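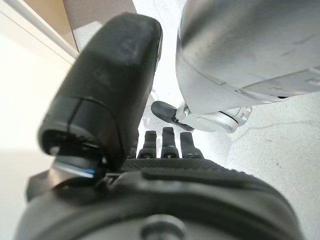
Handout 2: Reading a soil profile

A soil profile is a vertical cut from the surface down to the parent material. Each layer is called a horizon. Record colour, texture and stoniness for each one, working from the top.

The Prarthorpe pit is 95 cm deep. The A horizon ends at 20 cm, where the soil turns paler and heavier. Roots thin out below this line — note the depth of the last one you find.

For texture, wet a small lump and roll it between finger and thumb. Sand feels gritty and will not hold a ribbon. Clay does.

Bring your field sheets to the June session.

Related items
Handout 1: How soils form
Handout 3: Drainage and mottling
Hostodholm pit: field sheet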